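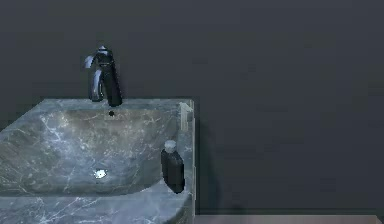
Metard Family Wall Planner

The Metard is a large paper planner for households with children at different schools, in different sports, or living part of the week at another address. It shows one month at a time, with a separate row for each person and a shared row along the bottom for meals, rides and anything that involves everyone.

It is made by Iltex and printed at our shop in Clultbridge. The current edition is the 2nd. It runs from August through July, so it follows the school year.

What you get

12 monthly sheets, bound at the top
1 sheet of blank name strips
1 pad of 60 tear-off notes for sitters and grandparents
2 adhesive hanging strips
1 pocket for permission slips, invitations and forms that have to go back signed

How the rows work

Each sheet has six rows for people and one shared row. Write a name on a strip and slide it into the slot at the left side of the row. The strips carry over from month to month, so you only write them once. Smaller families can leave rows empty or give one to the dog. If you have more than six people to keep track of, order the extra row sheet, which adds four.

The day boxes are tall enough for three lines of ordinary handwriting. Parents who write large may want to stick to two. We left out printed times because most families told us they crossed them out.

Children who can't read yet can use the sticker set, sold separately. It has symbols for school, swimming, doctor, birthday, library, sleepover and a few others. The stickers peel off without tearing the paper if you move them within a week or so. After that they tend to stay.

Two-home families

The two-home version has a thin band above each child's row. Color it in for the nights spent at each house. You can buy a matched pair at a lower price than two singles, and both copies come with the same name strips. Witold Makowska, who designed the layout, used a hand-ruled version with his own three kids for four years before we printed it.

Paper and pens

The paper is uncoated and takes pencil, ballpoint and most felt tips. Gel pens smear for a minute or two. Don't use dry-erase markers — they won't wipe off.

Hanging

Hang the planner where the youngest reader can see it. The strips hold on painted walls and on most refrigerator doors, but they don't hold well on textured wallpaper. There are also two punched holes if you would rather use nails.

Ordering

Item number: 1654
Two-home version: 1654-H
Extra row sheet: 1654-R
Sticker set: 1654-S

We print 2000 copies in April and don't reprint until the following year. Schools and parent groups can order by the box through Athanasiadis, our distributor. Single copies come from us directly and ship in a flat mailer — please don't let the carrier fold it into the mailbox.

Unused planners can be returned within 60 days. Name strips that have been written on are fine, but we can't take back a planner once the sheets are filled in.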